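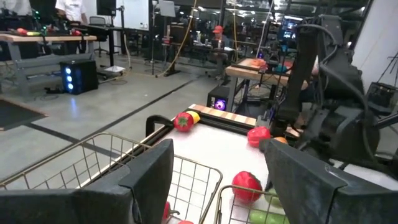 ### 4.2 Sorting surface and containers

Figure 3. Sorting table of the Canora layout during a trial, with produce on the white top and in two gold-coloured wire baskets.

The second study moved the sorting task from the divided trays of Section 3 to open wire baskets standing directly on the table. The change was made to separate two effects which the tray data could not distinguish: the time taken to decide where an item belongs, and the time taken to place it without touching its neighbours. Trays impose a fixed position on each item. A basket imposes only a boundary, and items inside it settle against one another.

Figure 3 shows the arrangement on the table. Both baskets are gold-coloured wire, the left with a thin metal grid and rolled rim. A tomato and a yellow item lie in contact near the far edge of the table, with a red pepper further to the right and a small orange item just behind it. Contact between neighbouring items was permitted in all layouts, and pairs in contact were logged as a single cluster until one member was moved. The border of alternating light and darker wood blocks behind the tomato lies outside the sorting area.

Item sets were drawn from the Okinen list, which groups produce by colour and by kitchen use. The two groupings conflict for several items. A red apple and a red pepper share a colour class but belong to different use classes, and a tomato may be assigned to either use class depending on the instruction given. Conflicting items were retained, as their removal would have reduced the task to colour matching. Each set contained at least one conflicting pair.

A placement was scored as complete when the item rested wholly within the rim of a basket and was no longer held. Items resting on the rim were scored as incomplete, and the trial continued. Items placed in the wrong basket were not returned to the table. The sorting rule was stated once before each trial and was not repeated.

Across the 5 layouts, 2,998 placements were attempted. Of these, 2,706 were scored as complete under the rim criterion, and 2,572 were both complete and assigned to the correct basket. The remaining 134 complete placements were therefore errors of assignment, while 292 attempts failed at the point of placement. Failures of placement were concentrated late in the trial, when the baskets were fuller and round items tended to roll back towards the rim. Errors of assignment showed no such trend and were found mainly among the conflicting pairs.

The Khumalo correction for item size was applied before layouts were compared. It had little effect on the order of the layouts but narrowed the difference between the first and second. No correction was made for basket depth, which was the same throughout. The effect of a shallower container is taken up in Section 4.3, where the Jallero layout is repeated with the rim height reduced and the item sets left unchanged.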